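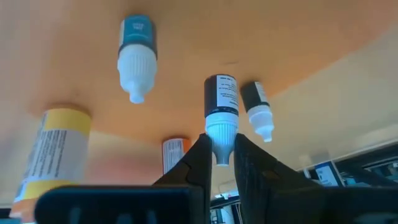

Inez Agarwal
Home organizing and small-space storage, Rakthorpe

Sorting the little bottles today. They had been living in a kitchen drawer, a coat pocket and the bottom of a tote bag. Everything comes out onto the table first, nothing goes back until I've looked at it.

Dropper bottles are the worst of it. Dark bodies, white labels, print so small I need the good lamp. One has a teal-blue label and I can find that one fast. The others I have to pick up.

So the rule from 1st May on: masking tape on the cap, date opened in marker. Big numbers. If I can't read it standing up, I redo it.

Check the label for how long it keeps after opening. No date on it and I can't remember buying it — it goes in the bag for the pharmacy. Don't pour it down the sink.

The bag had 7 things in it by lunch.

What stays goes in a Curkon tray, the shallow one with 5 slots. Bottles stand up, caps on top. The larger containers get the back row or they hide everything else.

I tried the Andedden drawer insert last August and sent it back. Slots too wide, small bottles fell over every time the drawer shut.

Tray is on the hall shelf now, above kid height. Next is the bathroom cabinet, and I already know there are three half-used tubes of the same cream in there.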